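I am finally doing the thread about dining tables and why every apartment should be planned around one. Long one, get a drink!

28 April 2023
14 comments · Share

1/ When I moved to Birkport I had a couch, a TV and a folding tray. I ate dinner on my knees for a whole winter and thought that was just what living alone was like.

2/ Then I got a big wooden table and everything about my evenings changed. I cook more. I read the mail the day it comes. Friends stay until midnight - you can't really do that on a couch, somebody always starts looking at the TV.
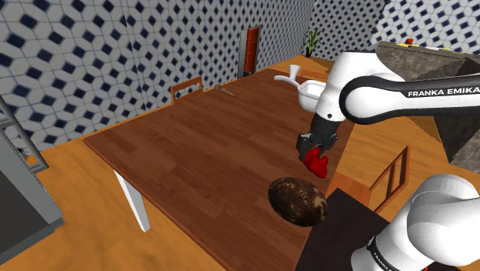
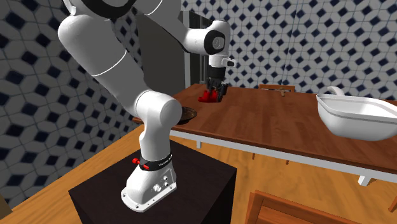
3/ Tanner Sandhu replied that a big table is a luxury and most people in the older Birkport blocks would have to climb over it to reach the fridge. Fair! My first place was like that too. But I'd still give up the couch before the table, and I mean it.

Share · 3 comments

4/ So, size. Buy the longest one that lets you pull a chair out all the way and still walk behind it. Put newspaper on the floor in the shape of the table and live with it for a few days. You'll find out fast which corner is going to get you in the hip.

5/ Secondhand, please! Mine came from a house sale out in Drestlow and cost 200 dollars, and the seller had asked for more until we tried to get it down the porch steps together. Old tables are heavy and they forgive you. A ring from a mug just joins the other rings.

6/ Check underneath before you pay. Wobble it hard from one end. Loose bolts are a five-minute job, but a split where the leg meets the top is a much bigger one, and I walked away from a gorgeous one for that in September (still a little sad).

7/ Oil or wax? I go with plain wax, twice a year, old T-shirt, windows open. My neighbor Gagnon swears by oil and we have argued about it on the stairs more than once. His table does look great, I'll give him that.

8/ Light matters more than chairs. Hang a lamp low enough that it feels like a room inside the room, then sit down and make sure you can see the person across from you. Chairs can be any old mix. Mine don't match and I love them.

9/ If you've got a table with a story, send it to me! I'm reading all of them tonight with a bowl of soup.

1,378 likes · 100 shares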